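Teaching a Robot Arm to Tidy a Kitchen Table

January 20, 2019
By the Luveo student team

Our project started with a question that sounded easy when we wrote it on the application form: how quickly can a person who has never programmed a robot teach one to do a small kitchen job? We had a Franka Emika arm with a gripper, a table, a shared lab at the Taltesholm workshop, and one semester. This report covers what we built, what we recorded, and what we learned about the human side of showing a robot what to do. We named the project Luveo, mainly so that our folders would have a name, and it stuck.

We should say at the start that we had a great time. Parts of this report are about things that went wrong, and those were often the parts we enjoyed most.

Two ways of showing

There are two common ways to show an arm a task. In the first, you take hold of the arm near the wrist and move it yourself while the joints are set to give way. The arm feels its own joint angles and the computer stores them. People call this kinesthetic teaching, and we just called it hand guiding. In the second, you stand back and drive the arm with some kind of controller, and the computer stores the commands along with the camera pictures. This is teleoperation, or remote control.

We wanted to try both on the same tasks, with the same people, on the same table. Most of the papers we read for class used only one, and it was hard to tell from them what a beginner would find comfortable. Our guess going in was that hand guiding would win on everything. You are touching the robot, after all, and you know where your own hands are.

The remote control side took us longer to set up. We wrote a small program, which we called Cordeiro, that reads a handheld controller and turns its movement into small steps of the gripper. If you push the controller forward by a little, the gripper goes forward by a little. There is a button that freezes everything so you can move your hand back to a comfortable spot, like lifting a mouse off the desk and putting it down again. That one button made a bigger difference than anything else we wrote. Before we had it, people ended up with their arms stretched out over their heads, laughing, with the gripper still short of the mug.

Setting up the table

We wanted a table that felt like a real kitchen, but with everything in reach of the arm and nothing that would break our hearts if it got dropped. The layout changed a lot in the first weeks. Things at the far side were fine for remote control but awkward by hand, because you had to lean across the table to guide the wrist there, and then your shoulder was in the camera view. We moved the hardest objects closer and left the simple ones where they were.
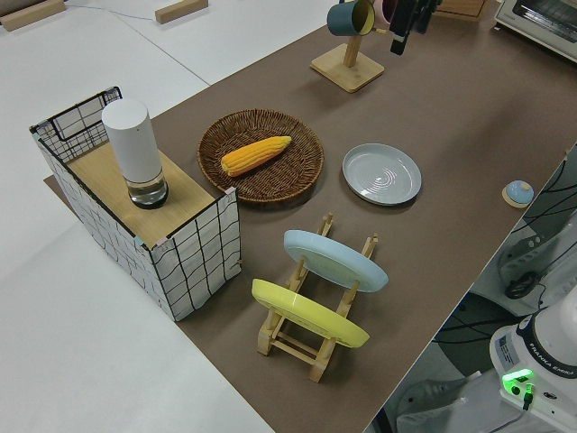 Picking the tasks was the part we argued over most, in a friendly way. Each of us had a favorite, and each favorite was hard for a different reason. A good task for teaching needs a clear start and a clear end, and it should be short enough that you can show it many times without getting tired and sloppy. The dish rack gave us the best one. With the light blue plate and the yellow plate both standing tilted against the pegs, the gripper has to come in at a matching angle, and a beginner finds that out very quickly. The corn in the round woven tray looks like the easy job next to it, but it lies at a diagonal, so you have to turn the wrist before you go down. Then there are the mugs on the wooden tree, where picking one up is only half the work and the lift off the arm of the tree is the rest.

We ended up with four tasks: take a plate out of the rack and lay it flat, pick up the corn and put it on a plate, unhook a mug, and press the light blue button. The button was our warm-up. Everyone started with it, and people loved it. There is something very satisfying about pressing a button with somebody else's arm, and it gave us a fair look at how each person handled the controls before anything could tip over.

How we recorded

A single showing of a task, from start position to finish, we called a run. Before each run we put the objects back near their starting places, but we moved them a little on purpose. If the corn is always in exactly the same spot, the robot can learn to go to that spot without looking, and then the whole thing falls apart the first time someone bumps the tray. We learned this the slow way. Our first batch was so neat that the trained arm closed its gripper on thin air as soon as we shifted the tray by the width of a hand.

After that we got much better at being messy. We turned objects, swapped which plate was in front, and slid the rack to different places. We collected 400 runs by remote control and 500 by hand guiding. The hand-guided number is higher because those runs were faster to record, at least for the button and the corn, and we got a little carried away one afternoon.

Every run was saved with the joint angles, the gripper opening, and the pictures from a fixed camera. We also typed in a short note after each one. Most of the notes say "fine." Some say things like "paused too long over mug" or "second try on plate," and these turned out to be gold later on, when we wanted to know why the trained arm hesitated in certain places. It was copying us! We had hesitated there, so it did too.

What we found out about people

Hand guiding was easier to start with, just as we had guessed. Nobody needed an explanation longer than a sentence. But it had a problem we had not thought about enough: when you guide the arm by hand, you are in the picture. Your hand and sleeve show up near the gripper in the recording, and when the robot runs on its own later, they are gone. A program that learns from the pictures gets confused by that. We tried recording the path by hand first and then playing it back with the person out of the way, and saving the pictures from the playback. It worked well for the button. It worked less well for the plates, where a small slip during playback could leave the plate leaning the wrong way and spoil the run.

Remote control was harder for the first several tries and then got much better very suddenly. We watched this happen with every person on the team. At first you think about directions - left, right, toward me, away from me - and you get them mixed up, especially when facing the arm from the other side of the table. Then at some point you stop thinking about it and start looking only at the gripper tips. After that, the runs become smooth and it is really hard to get people to put the controller down.

Depth was the one thing that stayed tough. From where we stood, it was difficult to tell whether the gripper was over the mug or just behind it. People solved it by ducking down to table height and looking from the side, so we marked a second standing spot on the floor and encouraged them to use it.

What the arm learned

We trained one model per task using a learning package from class, called Gruston, with mostly default settings. We are not going to make big claims here, as our testing was small and we did it ourselves. In our tests, the arm pressed the button reliably with either kind of training data. The corn went well too, as long as the tray stayed inside the area where we had shown it. The mug was the weakest. The arm usually got to the handle, closed, and then pulled in a direction the tree did not agree with.

The plate surprised us in a good way. Runs from the three of us who had practiced remote control the longest gave a clearly better model than the mixed set, even though there were fewer of them. We had been treating more data as the answer to everything, so this changed how we planned the last weeks. We went back through our notes, took out the runs with long pauses and second tries, and trained again. The arm moved with a lot more confidence after that, and came into the rack at a sensible angle on most tries.

What we would do next

In February we get the lab again, and there is a list on the whiteboard already. We want a second camera down low, looking along the tabletop, so the depth problem gets smaller for the person and maybe for the model too. We want to let people who are not on the team try Cordeiro, since by now we are all far too used to it. And we want to redo the mug task from the beginning, with the lift shown slowly and split into two parts, unhooking first and carrying second.

We would also like to try correcting the arm while it works on its own: let it start the job, grab the controller when it drifts, nudge it back, and save that nudge as new training data. We did this twice near the end without saving anything, just to see how it felt, and it felt wonderful. The code for switching over in the middle of a run is half written, and the freeze button will have to move to the other side of the controller to make room for it.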